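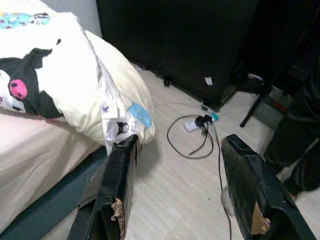

Let Grown People Keep Their Cartoon Bedding

By Rosalie Oberholzer

When my sister moved into her first house she gave away her bedding. It was good bedding, printed with characters she had liked since middle school, and it went into a donation bag along with a lamp shaped like a mushroom. In its place she bought a gray duvet cover, two gray pillowcases and a set of gray cushions that have to be taken off the bed every night and stacked on a chair. She was thirty-four. She told me it was time.

I have thought about that phrase a good deal since. Time for what? The old sheets had no holes in them. The bed is in a room that she and her husband see, and the dog. Somewhere she had picked up the idea that a grown woman's bedroom should look like a room in a mid-price hotel, and that sleeping under anything with a face on it was a kind of failure.

I think this idea is wrong, and I think it costs people more than they notice.

Start with the money. A plain set at the Clostlow outlet near me was 97 dollars last November, and the printed ones two aisles over were a good deal less. The plain set is sold as the adult choice, with words like "calm" and "considered" on the packaging. I bought one a few years ago. The cotton was fine. It was no better than the cotton in the set with the foxes on it, which I had bought for my nephew and washed many more times.

Then there is the matter of who set the rule. Bedding has been decorated for as long as people have had the time to decorate it. My grandmother's quilt had roosters on it. Her mother embroidered pillowcases with birds and fat little baskets of fruit, and those were the best pillowcases in the house, the ones that came out for guests. If those had been called childish, she would not have understood the remark. A rooster stitched by hand in a farmhouse and a cartoon cat printed in a factory are different objects, and I don't claim they took the same skill. But they do the same job, which is to put something you like in the place where you lie down.

People who disagree with me usually bring up sleep. A bedroom should be restful, they say, and bright pictures are not restful. I take this seriously because I sleep badly myself. What keeps me up is the furnace, my left shoulder, and the thought of emails I haven't answered. With the light off, every pillowcase in the country is the same color.

Others bring up guests, or a partner. The partner is a fair point. If two people share a bed, both get a say, and a person who can't stand the sight of a grinning skull or a purple rabbit should be allowed to veto it. I'd only ask that the veto run both ways. I know a couple in Preden who split the matter by weeks, his plain blue and then her strawberries, and they have kept it up for 10 years. Guests are not a fair point at all. Guests put their coats on your bed at a party and leave.

The argument I find harder is the one about buying. Character goods are made to be collected, and there is always another one coming. I have seen what that can do. A woman I used to work with in Stestemora had a closet she could not close, full of plush and cushions still in their bags, and she was not happy about it. She was still paying for some of it. I would not tell her that her taste was the problem, though. People fill closets with hiking gear and cake pans and gray cushions too. If you own too much, own less, and keep the things you use. A pillow you sleep on every night is about as used as a thing can be.

There is also the plain fact that many adults live in places they can't change. They rent. The lease says no paint and no nails. I lived that way for most of my twenties, in a unit with beige carpet, beige blinds and a beige refrigerator, number 618 in a building where every door looked the same. The bed took up most of the floor. What I put on it was the only decision about that room that was mine to make, and I spent it on white sheets, because a magazine had told me to. I would like to have that one back.

My daughter Wan is at the age now where she is starting to sort her own things into what she can still have and what she can't. Last month she asked me whether 30 was too old for a stuffed animal. I said no. She asked whether I had one. I said no to that as well, and she gave me a look, and I could see that the second answer had counted for more than the first.

So I went back to Clostlow and bought the foxes in a queen size. They are orange on a green ground and they don't match the curtains. My husband looked at them and asked if there were any more of the flat sheet, since ours always comes untucked on his side. There weren't - but they said to try again in a couple of weeks.

My sister is coming to stay in the spring. I'm putting her in our room, and she can sleep on the foxes or take the couch.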